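Currency Conversion and Settlement: Frequently Asked Questions

Which exchange rate applies to my conversion?

The rate shown on the confirmation ticket applies. Rates displayed on the Etberg account screen before you submit an order are indicative and can change until the order is accepted.

Is the spread included in the quoted rate?

Yes. Etberg quotes an all-in rate. The spread depends on the currency pair and the order size, and it widens when the underlying market is thin. No separate commission is charged on spot conversions.

What is the minimum order size?

The minimum is 100 units of the currency being sold. Orders below this amount are rejected at entry and do not appear in the order history.

When does a spot conversion settle?

Most pairs settle two business days after the trade. A day counts as a business day only if banks are open in both currency centers. If one center is closed, settlement moves to the next day on which both are open.

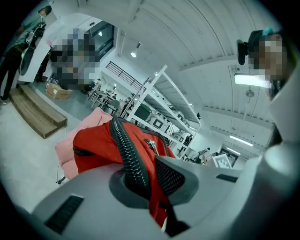

Etberg Client Services | Foreign Exchange Desk

Can I lock in a rate for a later date?

Yes, with a forward contract. Forwards are available for terms of up to 5 months. The forward rate is the spot rate adjusted for the interest rate difference between the two currencies. It is not a forecast of where spot will trade.

Do I need to post a deposit for a forward?

A deposit of 3 percent of the contract value is due on the trade date. A further deposit may be requested if the market moves against the contract. Unmet requests can lead to early close-out at the current market rate, and any loss is charged to the account.

Can I cancel a conversion after it is confirmed?

No. A confirmed conversion is binding. It can be offset with an opposite trade at the rate then available, which may produce a gain or a loss.

Why does the amount received differ from the confirmation?

Intermediary banks may deduct fees in transit. For example, a confirmed payment of 2,305 euros can arrive short if the sender has selected shared charges. Select "sender pays" to have transfer charges billed to your account separately.

What is the daily cutoff?

Same-day payment instructions must be received by 3 p.m. Later instructions are processed on the next business day.

Who handles disputed trades?

Write to Gilles Guillot, Trade Support, and quote the ticket number.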